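Budget season for the delivery robot. I have been handed the spreadsheet, which is how I know I did something wrong in a meeting.

The plan: two sidewalk carriers from Surniletti, running parts between us and the customers up and down the industrial park. The sales deck is 159 slides. The price is on one of them, in gray.

I'll post the numbers as I go, mostly so I can find them again.

Quote came in today, dated 2023-08-20. Robot itself, fine. Then "site survey, mandatory." Then "site survey, follow-up." I asked Keith Donnelly in purchasing what the follow-up follows up on. He said the first invoice.

So I'm doing my own survey before we pay for theirs. Windshield version. You learn a lot at low speed with someone else behind you.
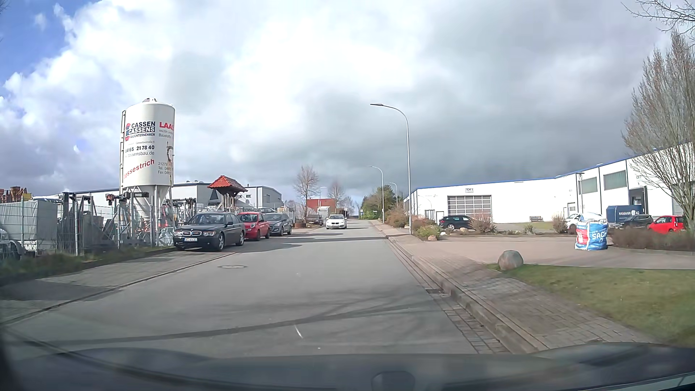

Question one on the vendor form: "Does the route have a continuous raised curb?" There's a box for yes and a box for no. I'd like a box for "until the next driveway."

Every driveway is a crossing. Every crossing is a line on the quote, because somebody at Surniletti has to sit down and teach the thing to stop and look. 1,607 per crossing, one time, plus an annual "map refresh" they wouldn't put a price on over the phone.

Keith wants to know if we can just pick customers with no driveways between us and them. Keith, that customer is us.

Second quote, from Sendby. Cheaper robot, bigger wheels, crossings included. Sounded great until page 5, where the battery is a subscription. You buy the robot and rent the part that makes it go.

Also their range figure is for a flat route in mild weather with no load. I have asked what it does with a load. They are "circling back."

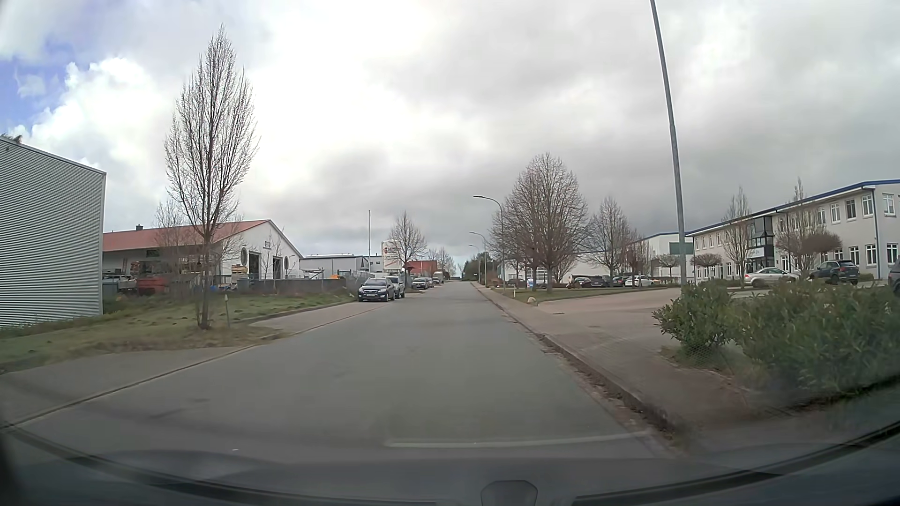 Things I've added to the budget that weren't in either quote:

A place indoors to park and charge it. An electrician. A ramp at our own door, which has a step nobody thought of as a step until now. Insurance. Someone to go get it when it stops.

That last one is a person with a van. The person with a van is what we have today.

To be fair to the robots, the van math isn't pretty either. The van does a lot of tiny trips with one box in it. I've sent a driver out with an envelope. I've sent him out with the other envelope.

So the case isn't crazy. It lives or dies on how many small trips we'd really hand over, and I don't have that number. Dispatch has it on paper. I've asked for the paper.

Called Dehghan, who does leasing, to see if we can rent one robot through the leaves-and-slush part of the year before buying two. Yes, minimum term applies, and January counts as a full month even if it spends January in a closet.

Still the best idea so far. If it can't handle winter I'd like to find out on Dehghan's robot.

Someone asked why not go straight on the road instead of the sidewalk. Different machine, different permit, different insurance. I priced it for fun through Diminthorpe, and it stopped being fun on the second line.

Where it stands: one leased unit, one customer, shortest route, our own step fixed first because we need that for the hand truck anyway. Crossings paid for only on that route. Van stays.

Keith has approved the ramp.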